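Cable ties or hook-and-loop for a cable run that gets changed often?

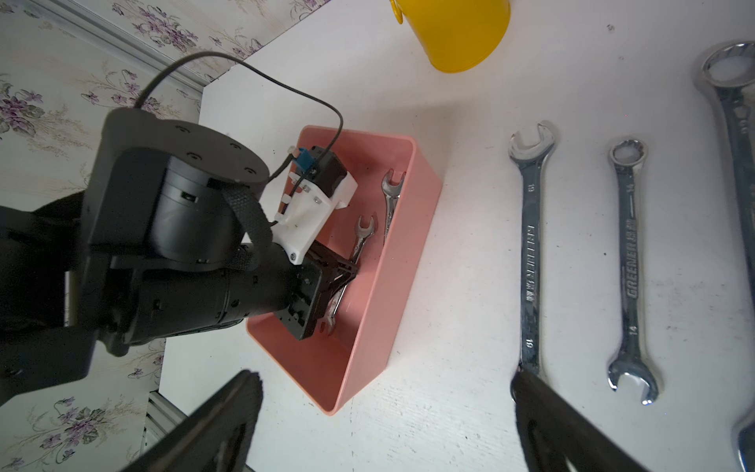 White nylon ties on the wiring at a bracket, with a strap further along.

Posted by Meinir Mostyn in Wiring and Cable Management
Viewed 2919 times

I am redoing the wiring under a height-adjustable desk (Hovden frame, two motors). The cable tray holds the power strip, a monitor lead, two USB leads and the handset cable. The desk travels from 72 cm to 120 cm, and I swap one or other of the USB leads every month or two.

At the moment everything is held with nylon ties, which I have to cut off each time. Last April I nicked the jacket of the handset cable doing this. Is hook-and-loop strap strong enough to replace all of them, or should some points stay on nylon? Also, how much slack should I leave where the bundle drops from the desk to the wall outlet? It currently goes tight just before the top of the travel.

Eirlys Lougher
Accepted – 31 votes

Use both. Nylon is fine for anything fixed to a rigid part that you never expect to remove, such as the handset cable along the frame rail. Use hook-and-loop for bundles you open regularly.

Strength is rarely the limit under a desk. The usual faults are overtightening and putting a tie where the cable bends. A nylon tie should be snug enough that the cable does not slide, but the jacket should not deform. If you can see a waist in the cable, cut the tie off and start again. Trim tails flush with side cutters, because a tail cut at an angle with scissors leaves a sharp corner.

To remove a tie without touching the jacket, lift the pawl in the head with a small flat screwdriver and pull the tail back. If the tail is too short, cut across the head and not across the strap.

For the slack, raise the desk to its highest position and measure from the last fixing point on the tray to the first fixing point near the outlet. Add enough for a loose curve at each end. Then lower the desk fully and check that the loop does not reach the floor or catch on the crossbar. Anchor both ends so that the movement is taken by the loop and never by the plug.

Dafis63
4 votes

I use the Terarwood straps, 20 mm wide. They collect lint but they hold. Cut them to length, otherwise you get three layers and it looks bad.

Birkix
1 vote

Releasable nylon ties also exist. Same shape, with a small tab on the head. They cost more and the tab is stiff on the narrow ones. I would not use them where the bundle moves.

Comment from Meinir Mostyn: Measured at full height as suggested and the drop was 9 cm short. I have ordered a longer power lead and will leave the rail on nylon.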